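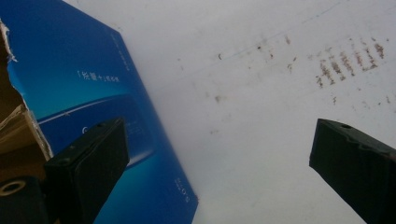

A blue printed cardboard box with a torn outer layer.

Jaltow opens collection point for used cardboard boxes at Andell

January – Jaltow has opened a drop-off and sorting room for used cardboard boxes at its Andell site. Households and small shops can bring in product boxes, shipping cartons and inserts free of charge. The room is open daily until 6 p.m.

The company ran a trial at its Jugah store before opening the new room. Customers there handed in 1,858 boxes over 72 days. Those in good shape went back out to local sellers who needed packing material, and the rest went to the paper mill.

Printed retail boxes are accepted along with plain brown ones. Torn boxes are accepted too. Staff put a box with a ripped face or a damaged corner in the recycling stack, and sound boxes are folded flat and stored by size.

"People tend to keep the box from a modem or a kettle in a closet for years," said Adi Siregar, who manages the Andell site. "We would like to have it, even if the outside is in bad shape."

Visitors are asked to empty boxes fully, remove plastic film and foam, and leave tape where it is. Boxes soaked with oil or food cannot be taken. Anyone bringing more than 200 boxes at a time should call ahead so that a cart can be ready at the side door.

Sellers can pick up reused boxes from the same room in bundles tied by size. "The small sizes go first, so it is worth asking us to hold some," said Irfan Simanjuntak, who runs the sorting tables.

A second room is planned at Jaltow's Goment branch.

Media contact: Jaltow press office, Andell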